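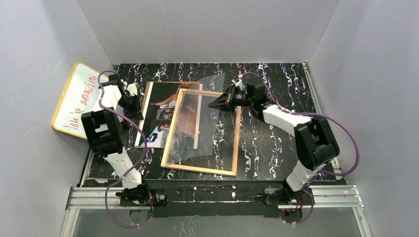
Chamado 600 - Tampo Sadow, veios roxos

Situação: aberto
Aberto por: Philomena Osei
Fornecedor: Pomum

Descrição do problema
Pedimos o tampo preto com veios brancos. O que está montado tem veios brancos e roxos, e a foto mostra bem os dois. O catálogo da Pomum não fala em roxo em lugar nenhum.

Resposta do fornecedor
A tonalidade pode variar conforme a iluminação do ambiente e o reflexo dos painéis laterais. Sugerimos trocar a lâmpada e observar de novo.

Philomena Osei
Os painéis são cinza, dos dois lados e no fundo. Não sei como cinza refletiria roxo, mas fiz o teste. Troquei a lâmpada, olhei às 8 da manhã e de novo à noite. Mesma cor.

Resposta do fornecedor
Pode ser resíduo de produto de limpeza. Favor aplicar o limpador Rosales com pano macio e aguardar.

Philomena Osei
Aplicado duas vezes num canto. O pano saiu limpo e o veio continuou onde estava. Para mim é da estampa, e me parece estranho que a primeira hipótese seja sempre alguma coisa que nós fizemos.

Resposta do fornecedor
O lote 62 foi conferido na saída e aprovado. Os veios são irregulares por característica do acabamento.

Philomena Osei
Irregulares, de acordo - não reclamei do desenho, reclamei da cor. Conferido contra qual amostra? A que recebemos em junho, pela Hasis, só tem branco sobre preto, e está guardada comigo. Peço que mandem a amostra de referência do lote antes de qualquer visita técnica. Também não aceito o desconto oferecido enquanto não disserem por escrito se o código do pedido corresponde a este acabamento.

Próximo passo: aguardando amostra da Pomum. Não encerrar automaticamente.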